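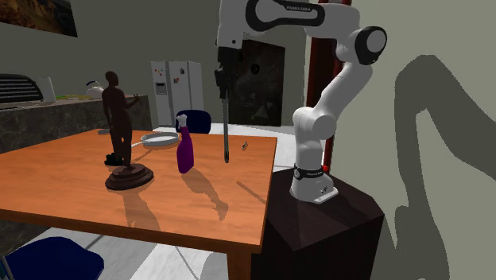 Flokari Prular pop-up goal, tested over one season

We bought two Prular goals in February for the under-11s at Mallaswood and have used them on grass and on the sports hall floor. They replaced a pair of steel-framed goals that needed two adults to carry.

The frame is sprung glass fibre in a sewn sleeve. Width is 184 cm, height 136 cm. Folding takes practice: one twist, then a push down with the knee. Abena Quansah, who coaches the Tuesday group, manages it in under ten seconds. I still need three attempts.

Stability is fair. With all four pegs in, the goal stays put in a stiff breeze. Indoors there is nothing to peg into, and a firm low shot moves it back by up to 700 mm. The sandbag pockets help, but the bags are sold separately.

The net is knotted and has held up well. The stitching at the lower left corner of one goal opened in the eighth week. Flokari sent a new sleeve without argument, though the fitting sheet was for a different model.

Storage bag: too tight, zip poor.

Suitable for training and small-sided games up to age 12. For matches, where the posts must be rigid, look elsewhere.

Maëlle Cormier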